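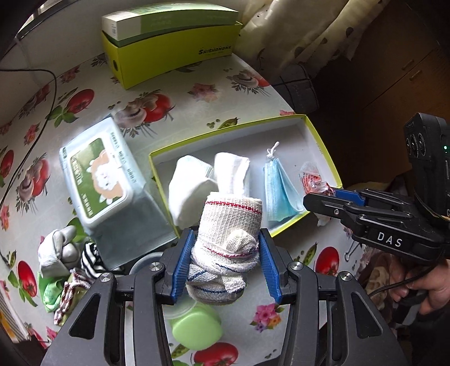

Rolled fabric with red stitched stripes, held over a white tablecloth, with a shallow box lid behind.

Cliridov Presenter Remote and Speaker Timer Set

Stock code 715
Availability: in stock at Prullton, dispatched within two working days

The Cliridov set is a hand-held slide remote and a separate desk timer, sold together for people who give talks, lessons or briefings away from their own desk. It works with any laptop that has a standard USB socket and with all the common slide programs. There is no software to install.

The remote has four buttons: forward, back, blank screen and timer start. They are different shapes, so you can tell them apart by touch while looking at the audience. There is no laser pointer on this model. If you need one, see the Cliridov L, which uses the same receiver.

The timer stands next to the laptop or on a lectern and shows the time left in large digits. It can be set in whole minutes up to 90. A strip below the digits is green to begin with, turns amber when you have 7 minutes left and red for the last two. You can change both points in the settings menu or switch the strip off. The timer makes no sound unless you turn the chime on.

What you get

Presenter remote
Desk timer with folding stand
USB receiver
USB-A to USB-C adapter
Charging cable for the timer
Two AAA batteries for the remote
Zip case
Printed quick start sheet

Specification

Range: 12 metres in a clear room
Remote weight: 48 g with batteries
Remote battery life: around 700 hours of normal use
Timer battery: built in, rechargeable, lasts a full working day
Timer size: 110 x 70 x 18 mm
Colours: black, dark grey
Guarantee: two years

Setting up

Plug the receiver into the laptop and wait a few seconds for it to be recognised. Slide the switch on the side of the remote to ON. Open your slides in full-screen view and press forward. If the slide changes, the remote is ready.

To pair the timer, hold its left button until the link symbol flashes, then press timer start on the remote. The symbol stops flashing when they are paired. You only have to do this once. Where several sets are used in the same building, pair them one at a time and label the receivers.

Some laptops put their USB sockets to sleep to save power. If the remote stops responding after a long discussion or a break, press any key on the laptop and try again. The quick start sheet explains how to change the power setting.

Using the timer with an audience

The timer is meant to be seen by the speaker only. Its screen is dimmer from the side, but people in the front row may still be able to read it if it is turned towards them. On a glass lectern, use the lowest brightness setting.

If you are sharing a slot with other speakers, the timer can hold up to six separate times in order. Press the right button to move to the next one. It doesn't move on by itself — whoever is chairing has to do it.

Blanking the screen is useful when you want to take a question or tell a story that has no slide. Press once to go to black and once more to come back to the same slide. In some slide programs the forward button will also bring the picture back, and in a few it will move on one slide as well. Try it with your own program beforehand.

Customer comments

"I teach evening classes in three different rooms and none of the computers are the same. The remote has worked in all of them. I would have liked the zip case to be a bit bigger, as the adapter is a tight fit." — Lorne Gosselin

"Bought two sets for our June training days. The amber light kept most of our speakers to time. The buttons are quite firm and one colleague found them stiff, though they have eased a little with use." — Edmund Nowicki

Spares and extras

Replacement receiver: please quote the serial number inside the battery cover of the remote, as receivers made for the older Cairns remote look the same but won't pair with this one.
Clip for lectern or music stand: fits the timer only.
Gerum hard case: holds the full set plus a small power bank.
Spare battery cover: black only.

Delivery and returns

Standard delivery is free on this set within the UK mainland. Orders placed before 2 pm are packed the same day. Collection from the Prullton counter is possible, but wait for the email that says your order is ready.

You can return the set unused within 30 days for a full refund. Please include the receiver, which is easily left behind in a laptop. Faulty items under guarantee are repaired or replaced, and we pay the return postage.

Schools and training firms ordering ten or more sets can ask for a written quote. Use the contact form and give the stock code, the colour and the delivery postcode.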